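Search this journal
Enter keyword, title, author

3. How we gathered the examples

We get asked about this part more than anything else in the Clatetti project, so I'm going to take it slowly. The short version is that we wanted a lot of examples of a person handling cloth on a bed, and we wanted them with the same fingers the robot will use later. Teaching a full arm by remote control was our first try (back in November, with the old Bulley controller), and it was miserable! You'd spend most of a morning getting a handful of decent runs, and half of those had a long wobble in the middle where the person was just trying to see what the arm was up to.

So we switched to hand-held grippers, one per hand. You pick them up and get on with the job. Figure 1 gives a good idea of the working distance, and of how the fingers come up against the side of the cloth.

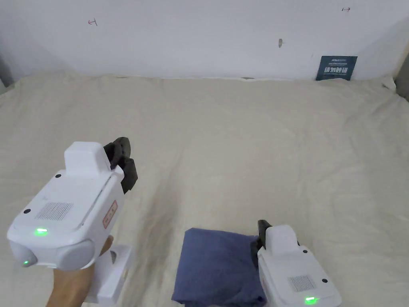 Figure 1. Two hand-held grippers over the bed, with a folded blue cloth beside the one on the right.

I did a good share of the runs myself, and I'd say it takes an afternoon to stop feeling clumsy. Your own fingers want to help, so we had one firm rule: no bare hands on the cloth once a run has started. If somebody broke it, the run was thrown out, even if the rest of it was lovely. We also asked people to keep a steady pace. My first batch was way too quick, and the Ondrejka tracking code lost my left hand every time I whipped it across the sheet.

Every run starts with the cloth somewhere on the bed and ends when the person calls it done. We never told anyone where to put it, or which corner to go for first, and I'm glad we didn't (more on that in Section 5). The sheet was left however the last run left it. Early on I smoothed it out between runs, and the learned policy then got badly confused by the first wrinkle it met, so I quit tidying.

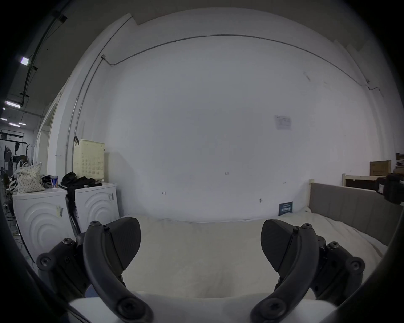

In total we kept 2537 runs out of some 3000 recorded. Of the ones we dropped, 412 went because tracking was lost for too long, and the rest were bare-hand slips, false starts, and a few where the person simply forgot to press stop. For the first training round we used only 900 of the kept runs, picked at random, mostly to find out whether the Bumon model would learn anything at all before we tied up the machines for a week. It did, though it was fond of grabbing the sheet along with the cloth.

That habit stuck around longer than I'd like. Adding the remaining runs helped with thicker fabric but did very little for thin pieces lying flat, and we come back to those in Section 4. Labels were kept very plain: one sentence per run, typed by whoever had done it, on the same day. We fixed the spelling and left the wording alone.

Shares 14 Comments 3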